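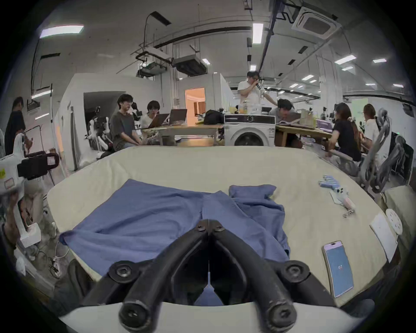

Figure 1. The hand-held gripper above a blue garment on the padded table. A second device of similar look is at the left side.

Build Your Own Hand-Held Gripper
Handout 4: Jaws, trigger and first cloth exercises
Evening course, Kurnville shared workshop, April session

1. What we do in this session

In Handout 3 you made the handle and the trigger. In this session we mount the two curved jaw arms, adjust them, and begin to pick up cloth. The tool has the working name Ciris. When I write "the Ciris" in these notes, I mean the complete hand tool, with handle, jaws and camera mount. When I write "the head", I mean only the jaws and their joints.

Please read sections 2 and 3 before you come. Last time several groups opened the notes at the bench and lost half of the evening.

2. Mounting the jaw arms

Each arm turns on two bolts. Look at Figure 1: the four round bolt heads are black and they are easy to find from the camera side. Keep this side free. If you mount the arms with the nuts toward the camera, the nuts will touch the housing when the jaws are fully open.

Order of work:

a) Put both arms on the table with the curved side outward.
b) Insert the rear bolts first and tighten them with the fingers only.
c) Insert the front bolts. Again only with the fingers.
d) Close the jaws by hand. The two tips must meet on one line. If one tip is higher, exchange the washers between left and right and try again.
e) Tighten the rear bolts, then the front bolts. Stop when the arm still moves under its own weight.

Step (e) needs some patience. An arm which is too tight feels good in the hand and is bad on the cloth: you press harder on the trigger, the whole tool moves, and the fold escapes. I prefer a little play at the tip to a stiff joint.

3. Trigger force

We measure the force at the tip with a kitchen scale. Close the jaws on the measuring block, press the trigger to the end, and read the scale. For cloth work we want 400 grams. With 900 grams you can hold a full bottle, but thin cotton will keep a mark from the tips, and your thumb will be tired after a short time.

If your value is too high, move the spring to the outer hole of the trigger. If it is too low, do not add a second spring. Check first if the front bolts are too tight, as explained above.

The spring is the Fiadzo type 802 from the parts box. Please do not mix it with the springs of the older kit, which have the same diameter but a longer hook.

4. Exercises with cloth

Cloth is a difficult object for a beginner, and also for a machine. A cup has the same shape each time you see it. A shirt has not. For this reason we begin with cloth and not with cups, because the mistakes in the head show themselves sooner.

Exercise 4.1 - Flat and bunched
Spread a garment loosely on the padded table. Leave one part stretched out and push the other part into folds, similar to Figure 1. Pick up first from the folds. Then pick up from the flat part. Write down how many attempts you needed for each. Most people find the folds much easier: the tips can enter from both sides, while on the flat part they only slide.

Exercise 4.2 - The edge
Work only on the border of the garment. Bring one tip under the hem and the other above it. The padding helps here, as the lower tip can press into the surface a little. On a hard bench you will need to come in at a smaller angle.

Exercise 4.3 - Two tools
For this exercise you work with a tool in each hand. Pick up two corners, lift, and lay the garment down flat. Do it slowly. The left hand and the right hand should close at the same moment, and this is harder than one expects. Make 18 repetitions and keep all of them, the bad ones also. We need the failed ones for the comparison in Handout 6.

5. The camera view

The camera is fixed to the tool and sees what the jaws see. Before you record, check three points in the preview:

- The tips are near the middle, and not hidden by the housing.
- The part of the cloth you want to grip is visible when the jaws are open.
- The white housing covers only the lower border of the picture.

When the tips come down very near to the cloth, the arms hide a large part of it. This is normal for this head. In the Pernitz version of the design the camera sits higher, and one sees more cloth but the tips become small. We tried both and stayed with the lower mount for this course.

6. For the next session

Bring your tool with the jaws adjusted and your notes from 4.1 and 4.2. If you could not reach the right trigger force, bring the spring also and we will look at it together at 6:30, before the others start. Bring one old T-shirt, not too thin.

Handout 5 treats the cable path along the handle.

Comments (3)

benchnotes: In step (d) I exchanged the washers two times and the left tip was still higher. It was the arm itself, slightly bent from printing. Maybe add a line about it?

Reply from the course author: Thank you, I will add it. Lay the arm on a glass plate before mounting and you see it immediately.

k_torx: Does 4.3 work with a towel? I have no shirt I want to give up.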